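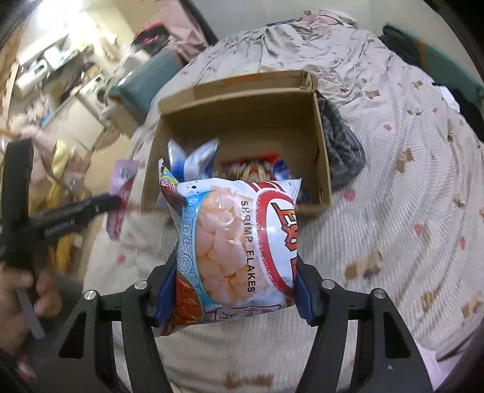
Shrimp flakes, with the box open behind

Snack box gallery, posted Wednesday, June 3, 2026

Quick page this time, packing tonight and the parcel goes first thing. It's the summer snack box for Reiko Fujimoto, who sent us that lovely one back in November and has been owed a reply ever since. Sorry Reiko!! Savoury things mostly, a few sweet. Plain brown box, the bed as a packing table, same as always.

Limit is 2000 grams on the cheap rate. Crisps and puffs weigh nothing but eat up all the room, so its a squeeze by the end. The Murnow shop had most of it, the rest came from Prendora on the way home. Over 90 minutes in there, no regrets.

Shrimp flakes are the ones she asked for. Nice and light — big bag though, so it needs a corner to itself. Pale curly bits, very moreish, don't open them before tea. 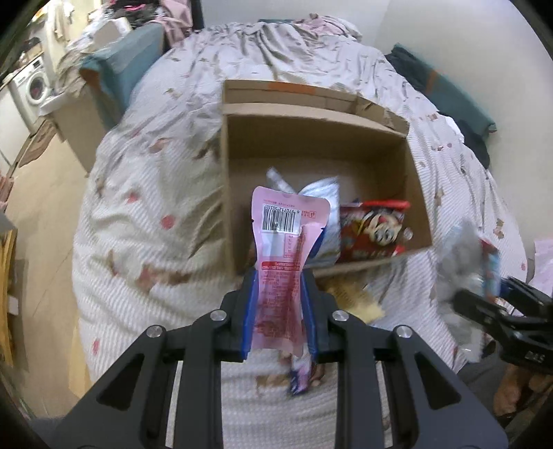

Flat packets down the sides, puffed ones on top, nothing heavy over the crisps. Learnt that from the Haworth parcel, which arrived as crumbs. Small sweet things fill the gaps. Tape goes on last, twice round, then the adress label.

List of what went in to follow when I've found the reciept. Grarkau box is next, probaly at the weekend.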